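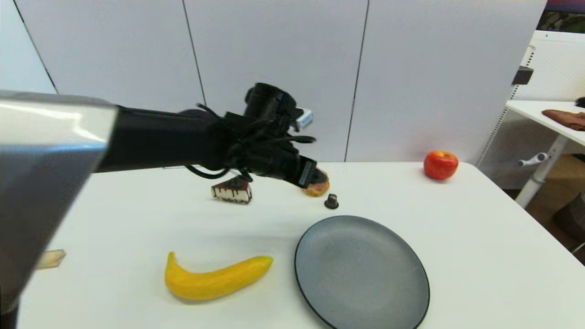 PLUSTTHORPE, June 30, 2019

A robotics firm that wants to sell councils a machine for clearing tables and laying out food says it will have enough examples to train it by January. On the evidence it has given so far, that date is hard to take seriously.

Sotine, which rents a unit on the Mukholm estate, has spent the past 17 weeks recording a robot arm as it is guided by hand controls through small jobs on a white table. Each go is saved with the camera pictures and the movements of the arm, and the lot is fed to a learning system called Hyun. The idea is that Hyun will see enough doughnuts and bananas picked up by someone who knows how, and will then manage it alone.

The firm says it records up to 700 goes a week. It would not say how many of those are kept. Asked again, a spokesman said the number "moves about" and that a go can be thrown out for several reasons, among them a dropped item, a slow start or a camera that stopped saving halfway through. That leaves a weekly figure which appears in the firm's leaflet in large type and tells the reader very little.

Leszek Kaczorowski, who runs the recording, was more open than the leaflet. He said most of his working day goes on putting things back where they can be reached and making sure they are never in quite the same place twice. If the cake always sits in one spot, he said, the system learns the spot and has no interest in the cake.

"You find out very quickly when you've been lazy," he said. "You move the plate a hand's width and it goes for where the plate was."

He would not be drawn on January. "I record. Other people do the dates."

The other people have been busy. Sotine has told Plustthorpe council that Hyun could be tried in a day centre as soon as the winter, and has asked for the use of a room and a share of the running costs for two years. Councillors were shown a film of the arm lifting items one after another. The film did not say whether the arm was being steered by a person or working alone, and the firm has since confirmed that it was steered throughout.

There is nothing wrong with steering the arm, and it is how the examples are made. A film of it is still a film of a person picking things up by a roundabout route, and it ought to have been labelled that way before anyone was asked for money.

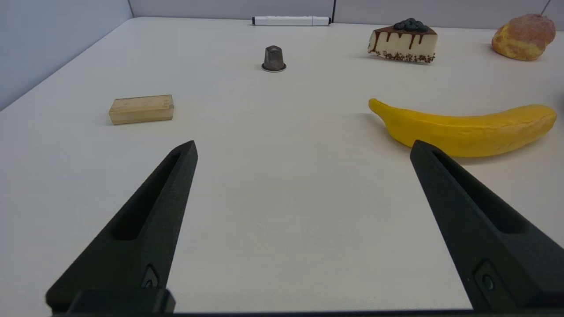

Poonam Rawat told the council's public session that she had no quarrel with the machine, only with the order in which things were being done. She wanted a trial with the controls switched off, watched by somebody the firm does not pay, before any room was handed over. She also asked what score would count as a failure, and said she had read the papers and could find no such number in them.

She did not get one on the night. Sotine said in a written reply that pass marks would be "agreed with partners as the work matures". Saskia Hapeta, who speaks for the firm, later said it was too early to fix a score and that doing so now would push the team into chasing easy items.

That may be so. It is also what a firm would say if it did not yet know how often the thing works, and the council would be wise to find out which of the two it is dealing with.

Some of the early results have been shared. In tests without a person at the controls, Hyun is said to do well on items it has been shown many times. With items it has not been shown, the firm's own summary says results were "mixed", and gives no figures at all. The summary runs to two pages, a good part of which is taken up with a drawing of the day centre.

Eamon Hennessy, a retired fitter who sat through the presentation, said he had seen plenty of arms that could pick up a part all day long provided the part came down the line facing the same way. What he wanted to see was the bad tray: soup on it, a napkin stuck to the fork, somebody's glasses left beside the bowl.
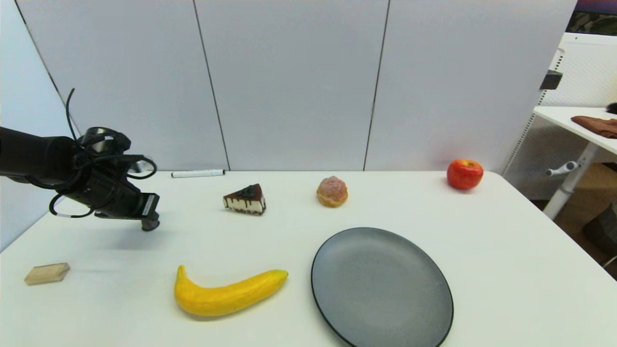
The gap between the practice table and a day centre at dinner time is the part of the plan that has had least attention. The recordings are made in one bay, against a white partition, under lighting the firm controls. The variety that Sotine talks up comes from what is set out. Among the cake, the banana and the apple there is a whiteboard marker and a small wooden block, and Kaczorowski said the odd ones are wanted, so that Hyun does not come to treat everything on a table as dinner. It is a sensible precaution. But the big grey plate has nothing on it, and a plate with nothing on it is the easy end of clearing up. The firm said it does plan to record with messy plates and gave no date for starting.

Nor is it clear who will go on making examples once the machine is in use. Kieran Ó Riain, who sits on the council's adult care panel, asked whether staff at the day centre would be expected to take the controls whenever Hyun got stuck, and whether that time would be paid. He was told that stepping in would be "light touch". He asked for the expected hours in writing and has yet to receive them.

Sotine has also to settle what happens to the camera pictures. At the unit they show a table and an arm. In a day centre they would at times show the people sitting there, some of whom could not easily agree to be filmed. The firm says faces would be blurred before anything reached the learning system. It has not said where the unblurred pictures would be held in the meantime, or for how long.

The council has put off a decision on the room until it has had answers on the pass mark, staff time and the pictures. Sotine says recording at Mukholm will carry on as normal and that January still stands.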